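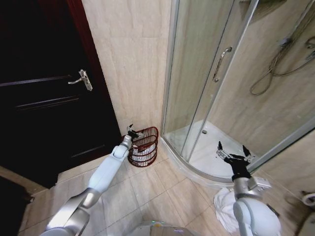
Frequently asked questions about the sound and radio course at Brillcombe High School

Who can join the course?
Any student in grades 10 to 12. You do not need to have experience with microphones or editing. We only ask that you took one full year of English before, because there is a lot of writing in the first semester.

Is it the same as the Kerslake music program?
No. The Kerslake program is for students who play an instrument or sing. In our course the students make spoken radio: interviews, short news, documentaries and sometimes a radio play. You can apply for both, but the two classes meet at the same hour on some days, so please speak with your counselor first.

How many hours per week does it take?
There are 7 class hours in two weeks, and the homework is usually one recording and one short text. Before the August showcase the work becomes more, and we tell families about this early.

Does my child need to buy equipment?
No. The school lends a recorder and headphones to each pair of students. If you want to use your own headphones, please choose closed ones with a cable. The wireless kind has a small delay and it makes the editing difficult.

Can students record at home?
Yes, and most of them do. Choose a small room with curtains or a carpet, or sit near an open closet full of clothes. Turn off the fan and put the phone in another room. Please record ten seconds of silence before you start speaking. The editor will need it.

Who teaches the course?
Huia Quinlan teaches the writing and interview part. Kwok-wai Lu teaches recording and editing, and he also takes care of the loan equipment. Questions about a broken recorder should go to him directly.

Where can we listen to the student work?
The programs are on the school page under the name Lesteck Radio. Last year the page had 1,834 listens. Our hope for this year is 3,000, so please share it with the grandparents.

Does the course give credit?
It gives one elective credit per year. Students who complete 2 years can also ask for a recommendation letter, which some of them used for college applications in journalism or communication.

Must a student speak on the air?
Everybody must record their voice at least one time in class, but it is not required to publish it. Some of our students prefer to work as editor or producer, and they are graded for that work.

How do we apply?
Take the form from the Arcombe building, first floor, or ask for it by email. A parent or guardian has to sign the second page. If there are more forms than places, we make a waiting list by the order in which they arrived.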